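Slide 1. Good practice for two-arm tabletop cells

Notes for the December 3, 2020 session. Keep it to 20 minutes. Narendra takes questions on wiring at the end, so don't get drawn into that.

Say who we are. I'm Cor Leemans, I run the bench at Nusard. Narendra Tomar wrote most of the rules you'll see today. We started with 44 of them in October. We're down to 2 pages.

Slide 2. Why we have rules at all

Two people set up the same task on two benches and got results we couldn't compare. Same arms, same software. The rack stood in a different place and the walls had a different pattern. We went back through 578 runs and had to drop 109 where the setup was not written down well enough to repeat.

Pause here. Ask how many people in the room keep a written setup sheet.

Slide 3. The cell

Dish rack task. Leave this one up while going through the next three rules.

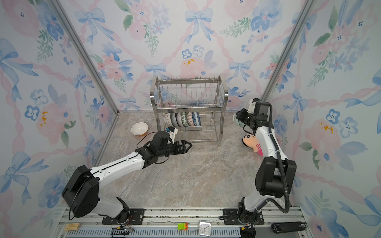 Two-arm cell, bowl task. One bowl in the right gripper, seven in the lower tier of the rack.

Rule one: the background is part of the setup. Patterned walls are fine, and we want them, but the pattern goes on the sheet by name. Same for the floor. If a panel gets swapped, that is a new setup and gets a new number.

Rule two: write down every object inside the walls. Bowls and rack, yes, but also anything that has no part in the task. The plush toy on the floor behind the right arm gets a line of its own. People skip these and then can't rebuild the cell a month later.

Rule three: cables. Look at the two arms. The right one has a corrugated sleeve running up the outside. The left has a loose cable at the wrist. Our rule is that any slack gets checked through the full reach of the arm, at slow speed, before the first run of the day. Initial the sheet.

Slide 4. Starting and stopping

Hands out past the front rail before power goes to the arms. One person calls it, the other repeats it back. No reaching in to fix a bowl during a run. Stop, fix, log it as a stopped run.

Innes asked whether a stopped run can be kept. Yes, if it is marked. Don't delete it.

Slide 5. What we haven't settled

How far the rack can move before it counts as a new setup. Butesis uses tape marks on the floor, Meluvero measures from the corner posts. We have tried both. Ask for opinions, then hand over to Narendra.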